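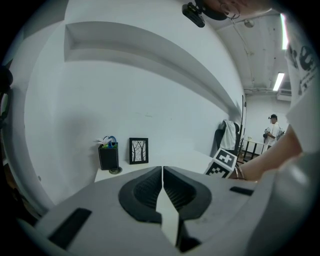
Notes from the tooling corner

If you have been following along since September, you will remember that I promised a proper write-up of the tracking software once it stopped changing every few days. Well, it has not entirely stopped changing, but it has slowed down enough that I feel safe putting some of it in the newsletter, and so many of you have written in with questions about it (thank you, I do read them all, even when I am slow to reply!) that I would feel bad putting it off for another issue.

For new readers, a little background. Pinivby is the small program we use to turn a person's hand movements with a gripper into something a robot arm can follow later. Somebody picks up the hand-held gripper, does a task with it the way they would do it with their own fingers, and Pinivby works out where the gripper was at every moment, how it was turned, and how far the jaws were open. Out of that comes a path, and the path goes on to Nakpan, our planner, which decides whether the arm in the lab could really move that way without tying itself in a knot. Most of what I want to talk about this time is the first half, because that is where we spent the winter.

The marker cube

The old version of Pinivby relied on the camera on the gripper and nothing else. It looked for corners and edges in the room, matched them from one image to the next, and built up a map as it went. In a cluttered workshop this is fine. There is always a shelf or a toolbox or somebody's coat for it to hang on to. In front of a plain white wall it is a different story, and I'm afraid we have a lot of plain white wall. The estimate would drift off gently to one side, so gently that you would not notice until the end of the recording, when the program cheerfully reported that the gripper had finished up inside the table.

So we added the cube. It is white, with blocky black-and-white codes printed on it, and each face carries its own codes so the software can tell which side it is looking at. If you hold the cube close to the fingertips at the beginning of a session, Pinivby gets a very good look at something whose size and shape it already knows, and it can settle the scale of its map right away. Before this we had to guess the scale from the motion sensor, and that took a good deal of waving about before it came to rest on a number.

One face would be enough in theory. In practice a single flat pattern seen nearly straight on has an irritating property: there are two ways of tilting it that look almost the same to the camera, and the software will sometimes flip back and forth between them. With two faces in view the flipping goes away, since the second face only makes sense under one of the two answers. Please do turn the cube a little so that a corner points toward the lens. I know I have said this before, but we still get recordings where it has been held up perfectly square, like a photograph being shown to a customs officer.

The wide lens

A few of you asked why the straight edges in our recordings come out so bent. It is the lens. We use a very wide one so that the fingertips, the thing being picked up and a good part of the room all fit in together, and the price is that anything straight out in the world becomes a curve by the time it reaches the sensor. A long ledge on a wall ends up looking like a slice of melon rind.

The marker code in the previous release handled this by flattening the whole image first and then looking for squares. It worked, but flattening stretches the outer part of the picture horribly, and a marker near the rim would be smeared into something the detector did not care for at all. Nuanchan Panyasiri had the good idea of doing it the other way around. She looks for the dark squares in the original bent image, allowing their sides to bow a bit, and then only flattens the four corner points of each one. It is a much smaller piece of arithmetic, and it is kinder to markers away from the middle. On our set of 205 test recordings, the old detector lost the cube in 15 of them at some point during the opening step. The new one lost it in eight, and when we looked through those one by one, most had a hand over the codes. No detector is going to help you there.

Fingertip opening

The other thing Pinivby has to know is how wide the jaws are. There is no sensor in the hinge. We read it from the picture, from the positions of the two fingertip pads, and for this the black rubber pads have been a blessing - they are dark against the light grey body, they are shaped alike on both sides, and they always turn up in the same part of the image. The software fits an outline to each pad and measures the space between them.

Where it still struggles is at the very end of the travel. When the pads come nearly together, the seam between them gets so narrow that it can disappear in a dim recording, and then the two outlines melt into one dark blob. The program used to panic a little at this and report a wide-open gripper, of all things. Now it checks what the jaws were doing just before, and if they were closing, it assumes they went on closing. A simple rule, and I was a bit embarrassed at how long we went without it.

If you are keeping your own copy of the settings file, please note that the minimum gap is now given in millimeters and no longer in pixels. Old files will load, but you will get a warning, and the warning is right.

What happens to people in the background

This question came up at the open evening and I did not give a very good answer at the time, so let me try again. A map built from a room assumes that the room keeps still. Chairs do, more or less. People do not. If somebody strolls down the corridor while you are recording, the software may take hold of a dozen nice sharp points on their shirt and conclude that the whole building is moving to the left.

Pinivby now does a rough pass to find people and throws away any points that land on them, and that includes the arm of whoever is holding the cube. It is deliberately greedy. It would sooner throw away a little good wall along with a sleeve than keep a little sleeve along with the wall. The catch is that if a person fills most of the view, there may not be much left over to work with. You will see the quality bar drop into the orange when this happens. Step back a bit, or wait until they have gone by, and it usually comes back on its own.

Furniture and odds and ends on a table are very welcome, by the way. I have seen some of you clearing everything off before you start, and it is a kind thought, but a pen holder or a picture in a frame gives the map something to grip. Leave them where they are and just try not to shift them halfway through.

Over to Nakpan

I will keep this part short as it deserves an item of its own. Nakpan has learned to complain earlier. Up to now it would take the whole path, chew on it, and then tell you that one stretch in the middle was out of reach for the arm. The new version checks as the path comes in, and marks the bad stretch in red on the timeline, so you can see whether it is a real problem or only a wobble of the wrist. In many cases you can trim it right there. The Plorititz export is still in place for those who want to look at their paths in their own viewer, and the Cusora one is back too, after a long absence that was entirely my doing.

Getting the update

The release went up on March 23, 2019. You will need to run the lens calibration once more after installing, even if you did it last month, as the file format has changed. It takes 11 views of the board, and the program will tell you which part of the image it would like you to cover next. Do try to get right out to the rim, where it matters most with a lens like this one.

Recordings made with the older version can be run through again without any trouble, as long as the original video is still there. If you only kept the finished paths, there is sadly nothing to be done with them.

As always, if something misbehaves, send me the log along with the first part of the recording, the bit with the cube in it. Nine times out of ten that is where I end up looking anyway. The next item will be on Nakpan and its joint limits, unless the gripper hinge discussion gets any longer, in which case I may have to give it a page to itself.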